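Cold brew vs iced coffee - is the 46 oz pitcher worth it??
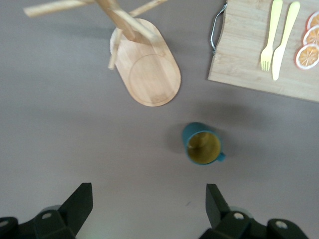
mudbucket
Ok so trying to quit the coffee shop habit. Did the math on my receipts, almost 300 bucks since August, yikes. Been making cold brew in a big jar, coarse grounds, overnight in the fridge, and it comes out weak every time. I drink it out of my little teal mug with the yellow inside so it's not like I'm pouring a huge glass and drowning it in ice. Beans are the Berotia dark from the store in Sevstead. Thinking of getting the Birkett pitcher, the 46 oz one with the mesh tube. Anybody have it? Does it make it stronger or is it just a nicer jar

porchlight_9
nicer jar. save your money

tallgrass
What's your ratio? Weak is nearly always ratio. I do 100 grams to a quart of water, 16 hrs, then cut it half and half with milk.

mudbucket
uh. scoops? like 5 scoops

tallgrass
Yeah there's your problem lol. Get a kitchen scale before you get any pitcher.

dripdrop
Gonna disagree with porchlight. Have had the Birkett two years and the mesh tube is a big deal for cleanup. Pull it out, knock it in the compost, done. With the jar I was pouring thru a dish towel and there was sludge everywhere. Doesn't make it stronger tho, tallgrass is right on that.

porchlight_9
a paper filter in a strainer does the same thing for pennies. also that mesh lets fines through, last inch of the pitcher is mud

dripdrop
Only if your grind is too fine. Mine's clear to the bottom.

porchlight_9
mine wasnt and I had it on the coarsest setting. returned it

skombridge_sue
Nobody has said it so I will - why cold brew at all? Brew it hot, double strength, pour over ice. Takes five minutes and tastes like coffee. Cold brew tastes like wet cardboard to me, dark roast especially.

tallgrass
Wet cardboard is stale beans. Check the roast date.

skombridge_sue
They were fresh, I buy from the roaster here in Skombridge every other week. I just don't like it. Hot over ice keeps the fruity part.

mudbucket
my stomach does better with the cold stuff thats the main reason. No roast date on the Berotia bag, only a best by

dripdrop
Best by doesn't tell you much. Try a half pound of something with a real date on it, same recipe, see if you notice.

mudbucket
Update 9/30/20 - borrowed a scale. My 5 scoops was WAY under, not even half of what tallgrass said. Did the 100 grams, left it 16 hrs, way better. Almost too strong, had to add water. Still going back and forth on the pitcher, the towel thing is gross and I've stained two already

porchlight_9
paper filters

dripdrop
pitcher

tallgrass
Rinse the paper first if you go that way or it takes forever to drip. And don't squeeze it, goes bitter.

mudbucket
ok getting filters this week, will try those before I spend on the pitcher. how long does a batch keep? I've been going a week

tallgrass
Week is fine if it's undiluted and has a lid. Once milk's in it, couple days.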